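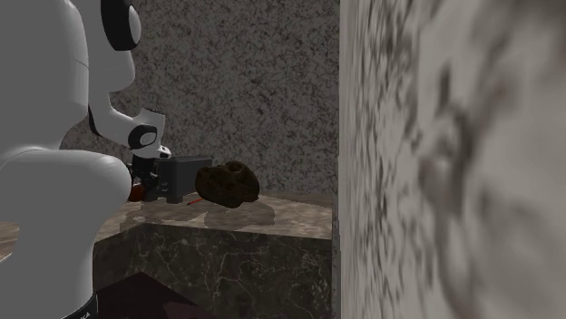 *White arm, black gripper, pointing down.*

12/04/2022

Coffee first, then the Clamport sale, which I had been looking forward to all week like a kid. I told myself I had a limit and I wrote the limit on a sticky note and stuck it to the lamp. 232 dollars for the Seated dime, and that was to include the buyer's fee. I am proud to say I stopped at the limit. I am less proud of what I did four lots later, when a worn large cent with a nice chocolate color came up and there were no bids on it at all, and my finger just went. So now I own a large cent. It's a good one though! The date is strong and the scratch behind the head is old and has toned over, at least going by their write-up, which did mention it. Points to Clamport for that. Half the houses I buy from would have said "pleasing for the grade" and left me to find the scratch myself.

The big lot, the gold, opened at 2,060 and I went to get more coffee because I figured it would crawl. When I came back it was closing at 3,625 and I'd missed the whole fight. I would have loved to watch that one. Two people must have really wanted it – or one person wanted it and the other was having a bad night.

Their bidding page froze on me twice. The first time I reloaded and was fine. The second time I got logged out in the middle of a lot I was only watching, so no harm done, but if it had been my dime I'd be writing a very different entry.

Tianyou Cai called after lunch to compare notes. He got shut out on all his tokens and was grumpy, so I let him talk. He thinks I should move my duplicates through Ullside instead of letting them sit in the closet, and he may be right. They take less from the seller than Laur does, but Laur's photos are so much better, and I really believe photos sell coins. I've bought things from Laur I had no plans to buy, purely off the picture. Then again I waited most of the summer for my last check from them. I said I'd think about it, and he said I've been saying that for two years (fair).

Spent the rest of the afternoon with the duplicates spread out on a towel on the dining table. Pulled 6 to send off, put two back, pulled one of those out again. The Barber half stays. I know I have a better one, but this was the first I ever bought with my own money and I don't care what it would bring.

Also found the Skisness invoice I'd been hunting for, folded inside the wrong catalog. Shipping on that one still makes me mad, all that money for a padded envelope and no tracking until I asked. Filed it properly this time.

To do: pay Clamport before the late fee kicks in, order more flips (the stiff kind, the soft ones are bad for the coins), and call Ullside and ask when they need things in hand for the December sale. Leftover soup for dinner. I left the sticky note on the lamp.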